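Minutes of the June meeting, Palumbo Street Garden and Courtyard Group

Taken by me, Amancay Aravena, because I was the last one to sit down. Apologies in advance for the length. I did try to keep up, and where two people were talking at once I have gone with whoever was louder.

We started at 7:10 pm, ten minutes behind, while people finished the lemon bars. Enough of us were there to vote, so we voted on things.

Last month's minutes

Accepted, with one correction. I had written that the compost bins would be moved to the east fence. It was the west fence. The bins are now at the west fence, so at least the bins were paying attention.

Matters left over from May

The hose reel by the side gate is still leaking at the wall end. Dele bought a new washer and put it in and it leaked worse, so he took it out again and put the old one back. We agreed he can spend up to $45 on a whole new fitting and stop messing around with washers. He wanted it written down that he did not ask for this job in the first place. Written down!

The lost keys to the tool shed turned up in the seed drawer, under the beans. There are now three sets: one with me, one with Dele, and one in the lockbox. The code for the lockbox has been changed and I will tell people in person, so please don't email me asking for it, and please don't write it on the shed door like last summer.

The sign for the front bed has been repainted. Everyone likes the green.

Money

We have $674 in the account after paying for the mulch. This is better than I thought it would be, mostly on account of the plant sale, where the tomatoes were gone before ten in the morning and people were asking for more. Marguerite thinks we should grow twice as many tomato starts next year. I think so too, but I also remember what my kitchen looked like in April with trays on every flat surface including the top of the fridge, so I said yes on the condition that somebody else's kitchen gets a turn. Marguerite has offered her sunroom. Agreed, with thanks.

The water bill for spring hasn't come yet. We're guessing it will be close to last year's, and we'll leave the money alone until it does.

The rain barrels

This was the big one and it took most of an hour. As you all know, we've been talking about collecting water off the long roof since before I joined. We had two quotes to look at. The first is from Grusis, who would put in a single 3,000 gallon tank behind the shed, with a concrete pad under it and a pump. It's a lovely tank. It's also far more than we can pay for without a grant, and it would block the light to the herb bed for half the day, which did not go over well with the herb people (hi, Ines).

The second quote is from Durora, for a row of linked barrels along the back wall, fed from the one downspout. No pad, no pump, just a tap at the low end and gravity doing the rest. We could start with a few barrels and add more when there's money. The man from Durora came out to measure and was very patient with all our questions, even the one about whether frogs would get in. He said there's a screen on top and the frogs will be fine, they'll just have to go somewhere else.
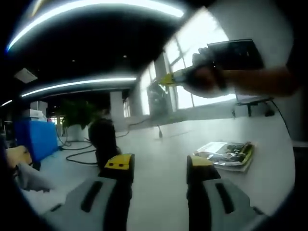
Ines asked what happens to the barrels in winter, and that got us going for another fifteen minutes. The short version is that they have to be drained before the first hard freeze and the downspout switched back to the old drain. It's a ten-minute job if you remember to do it and a very expensive one if you don't. Bo said he'd put it on his calendar, and I said I'd put it on mine to ask Bo if it was on his.

There was some worry about mosquitoes. Bo's sister has barrels and says a tight lid and a screen take care of it, and that you have to check the screen after a storm for leaves. We can add that to the Saturday chores list, or whatever we end up calling that list once we've sorted out the days (see further down).

Somebody asked if we could drink it. No. It comes off a roof. It's for plants. We'll put a label on the tap.

We voted to go with the barrels. Everybody in favor except Walt, who would still like the big tank, and who asked me to say that when we've got barrels all the way down the wall and are still running out in August, he will be bringing this up again. Fair enough, Walt.

I'm to call Durora and find out how soon they can come and how much they want up front. Ines and Bo will clear the junk away from the back wall before then. If any of those broken pots are yours and you love them, come and get them, they're going.

The long bed and who gets what

We've got 59 names on the waiting list for plots now, which is wonderful and also a bit awful, considering how slowly it moves. A couple of plots haven't been touched this spring at all. One is nothing but bindweed, and it's coming under the boards into Marguerite's strawberries, and Marguerite has been very nice about it but I could see her jaw.

We had a long back and forth about how to handle this. Walt wants a firm rule: one letter, three weeks, then the plot goes to the next person. Ines thinks that's harsh and that people get sick, or have babies, or have a rotten spring, and a letter like that landing on the mat would be the last straw. I'm somewhere in the middle. We ended up agreeing on a phone call first, from a person they know, and then the letter if there's no answer. If someone just needs help for a month or two, they can say so and we'll find a neighbor to keep the weeds down. We can try it for the rest of this season and see how it goes.

I'm making the calls. I'm not looking forward to it but I have the phone numbers and a nice voice (Dele's words, I'm keeping them).

We also talked about splitting the two double plots at the far end into halves when they next come free. Most people liked that. A half plot is plenty if you mainly want salad. Not decided yet, and I'll bring a sketch next time.

Watering days

The chart isn't working. On some evenings there are five of us out there getting in each other's way with the one good hose, and then on others the seedlings are lying flat by supper time. Bo suggested we drop the fixed days and let people sign up a week ahead on the clipboard inside the shed door. We'll do that starting now. If you sign up and can't make it, please swap with someone and cross your name off, and don't just hope for rain.

And please coil the hose. I know I say it every month.

The Skitar mower

The Skitar has been back from the repair shop for two weeks and is running well, though it does still make that rattling noise on the slope. Dele thinks it's the guard. Walt thinks it's the age of the mower. The shop sharpened the blade while they had it, so please go around the stone edging and not over it. There's a new nick in the third stone from the gate and we all know what that means.

Gas for it lives in the red can on the low shelf. If you use the last of it, buy more and give me the receipt. I can't pay you back out of a story about a receipt.

Summer supper

We're having it again! Same as last year, long tables down the middle path, everyone brings one dish with at least one thing in it from the garden. Last year we had four zucchini breads and no salad, so this time there'll be a sign-up sheet. I've put myself down for the bean thing. Marguerite is doing two pies. Walt will bring his grill and would like people to stop giving him advice while he's using it.

Bo's kids want to do music. We said yes to music until nine, out of respect for the neighbors, and I'll put a note through the doors on both sides inviting them over to eat. They put up with a lot of wheelbarrow noise from us.

We still need string lights. The old ones had half the bulbs out and I threw them away in the fall. If you've got some in a closet, let me know.

Anything else

Ines found a toad under the rhubarb and would like people to look before they dig there.

The shears with the orange handles are missing. They may have gone home in somebody's bucket. No questions asked, just put them back on the hook.

Walt asked if we could get a bench for the shady end. We all want a bench. Dele may know someone with an old church pew, and he'll ask.

Marguerite has too much mint. Please take some. Please.

Jobs before next time

Me: call Durora, make the plot calls, notes to the neighbors, sketch for the double plots.
Dele: hose fitting, ask after the pew.
Ines and Bo: clear the back wall.
Bo: clipboard for the shed door, with a pen on a string this time.
Marguerite: sign-up sheet for the supper.
Walt: look at the mower guard with Dele, without arguing if possible.

We finished at 9:05 pm. Next meeting is same place, same time, and it's Bo's turn to bring the snack.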